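Courses > Robot Learning > Unit 4 > Handout 2: Demonstrating a Task

Unit 4, Handout 2
Demonstrating a Task by Hand and by Remote Control
Revised May 20, 2024

Read this before the lab. You will need the terms in section 1 for the worksheet.

1. Three ways to demonstrate

Kinesthetic teaching. You take hold of the arm and move it through the task while it records its own joint angles. It needs little extra equipment. The drawback is that your hands and body are in the way of the cameras, and a heavy arm is tiring to guide.

Teleoperation. You move a controller or a smaller leader arm and the robot follows. The recorded motions are ones the robot can make. There is some delay, and most people are slow at first. Contact is hard to judge through a screen.

Hand-held gripper. You hold a gripper in each hand, with a camera mounted on it, and do the task yourself. No robot is needed while you record. The path of each gripper has to be worked out afterward from the video and the motion sensor, and some of what you do may be out of reach for the arm.

2. What gets stored

One run of the task from start to finish is an episode. Each episode holds the camera video, the pose of each gripper over time, and the jaw opening. All of them must share one clock. If the jaw signal lags the video, the policy learns to close late, and you will see it miss objects that it reached correctly.

The Plindby set used in the worksheet has 1291 episodes. Of these, 169 were thrown out during review, mostly for lost tracking. The lab in Stalidbridge that recorded it used two operators per shift, and their styles differ enough to show up in the data – look at the approach angles in plot 3.

3. Pace and blur

Students tend to work at normal household speed the first time. The camera rides on the gripper, so turning your wrist quickly smears the whole view. A fast-moving object can also smear by itself while the jaws in the same picture stay fairly sharp. Both cases matter, but only the first is likely to upset tracking. 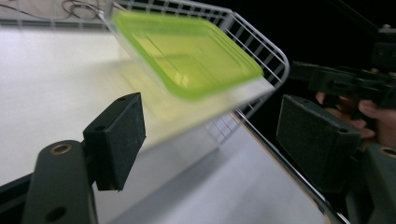 Fig. 2. View from one hand-held gripper, jaws open. The green container is blurred; the left foam pad is much sharper.

Note that a second gripper is in view in Fig. 2, with the operator's fingers around it. In a two-handed task each camera will often see the other tool. Leave those frames in. The policy has to cope with a second arm in the same place later on.

4. Lab procedure

Work in pairs at the Fehr bench. One person demonstrates, the other keeps the log.

Run the calibration clip before your first episode and again after any break. Start each episode with both grippers open and still. Record 100 episodes per pair, and change the starting position of the objects between runs. If you drop something, finish the episode and mark it as a drop in the log. Do not delete it.

Keep any episode under 2960 frames. The Grundotia loader rejects longer files and does not give a useful error message.

Logs and worksheets go in the Unit 4 folder. Late logs are accepted until the first lab in July.

Related items
Unit 4, Handout 1: Grippers and Contact
Unit 4 Worksheet: Reading the Plindby Plots
Unit 5, Handout 1: From Episodes to a Policy
Lab Sheet: Calibrating the Gripper Cameras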